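**Ticket: hang-the-toy task, Luvano batch, "97% usable" figure**
Status: reopened
Site: Prumville, table 2
Opened: 24th March

Reopening this. It was closed with the note "pipeline healthy, 97% of demos pass validation" and I don't believe that number means what the note says it means.

What I'm looking at: the Luvano export has 1000 demonstrations of the plush-and-stand task. 900 are marked two-handed. The validator checks that both gripper streams exist, that the clocks line up, and that neither stream drops out. It does not check that anybody did the task. A demo where both grippers sit still would pass.

**Step 1. Replayed a handful by hand.**

Clavdale's viewer, normal speed, head view first. Timestamps fine. Width readings fine on the left, odd on the right: the right gripper reports fully closed for long stretches where the video doesn't back it up.
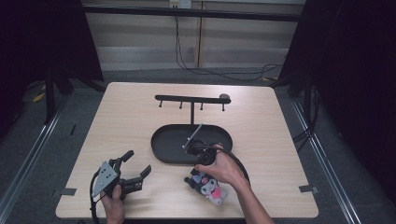 Pose drift was the first explanation I was offered, and I'm not buying it yet. Drift would show up as a slow slide over the length of a demo, and the right-hand trace jumps instead. My money is on the cable or the width sensor. Both hand-helds are on a cable, and the right one loops out in an arc before dropping toward the edge of the table, so it gets dragged on every reach over the tray. The left one can rest on the table with its cable hanging down by the corner and it gives clean readings. Could be coincidence. I'd like somebody to rule it out before we blame the tracking.

**Step 2. Swapped the left and right cables.**

Ran a short set. The jumps stayed on the right. So either it isn't the cable, or it's the way the cable is being pulled on that side and a fresh one suffers the same. Inconclusive. Please don't write "cable ruled out" in the summary again.

**Step 3. Re-ran width calibration.**

Calibration reported success. It also reported success last July with the jaw blocked, so I give that message no weight at all. After calibration the right trace was better for the first demos and then went back to jumping.

**Step 4. Compared against the gripper views.**

This is slow but it's the only check I trust. I picked demos where the right stream claims fully closed and looked at whether the pads are in fact together.

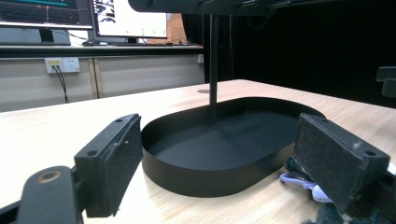 In most of the ones I opened, the claimed width and the visible gap disagree. If that holds for the batch, we are teaching the Ghanem policy that "closed" is a thing you do at random. It will learn that very well -- these models are good at learning our mistakes.

**What I want before this closes again**

- A width-versus-video check on 600 of the two-handed demos, picked at random and not from the top of the list
- The right sensor swapped for the spare, one change at a time, with a test set after
- Cable clipped to the operator's sleeve for one set, same operator before and after
- The pass rate renamed to "files readable" in the report

Training on this batch is on hold from my side. If Luvano wants to go ahead with it, fine, but put that in the ticket with a reason.

**Update, same ticket:** spare sensor fitted. First test set has no jumps. The set is too short to mean much. Leaving this open.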